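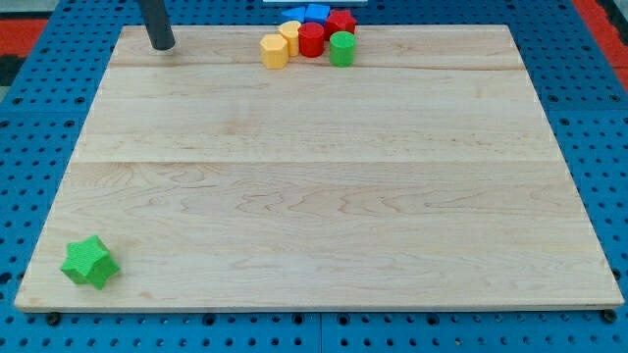
Figure 22. Joined-plank board, top face up.

Section 23. Care and Oiling of the Flelell Board

This section applies to all Flelell boards supplied without a factory finish. Boards ordered with a lacquered top are covered in the Mertens finish leaflet and must not be oiled.

23.1 Before you start

Keep the board in the room where it will be used for two full days before applying any oil. Remove the packing paper from both faces so that air can reach them equally. Room humidity is often low in February and during other heating months, and boards received in that period should rest for a third day.

Note: Variation in color and grain between planks is normal and is not a defect.

23.2 Applying the first coat

1. Wipe both faces with a barely damp cloth and let the board stand on edge until dry.
2. Sand lightly along the grain with fine paper. Do not sand across a joint line.
3. Remove all dust with a clean, dry cloth.
4. Pour a small amount of Illus board oil onto the top face and spread it with a lint-free cloth, working from one end to the other.
5. Coat the edges, the corners and the underside in the same way.
6. Wait 90 minutes, then wipe off any oil that remains on the surface.
7. Leave the board on edge overnight.

Repeat steps 4 to 7 once. A third coat may be applied if the surface still looks dull.

CAUTION: Cloths soaked in oil can catch fire without a flame. Lay them flat outdoors to dry, or place them in water in a closed metal container, before disposal.

23.3 Routine care

Wash the board by hand with mild soap and dry it at once. Do not soak it or place it in a dishwasher. Oil both faces whenever water no longer beads on the top - for most households this means every few months.

If the board rocks on a level counter, turn it over and leave it for a day. If it still rocks, or if a joint opens, stop using it and contact the Kumamville service desk at extension 3151. Written claims should be addressed to Athina Christodoulou, Customer Service, and should include the order number and the date of delivery.

Section reviewed by Bok-nam Maeng, Product Documentation.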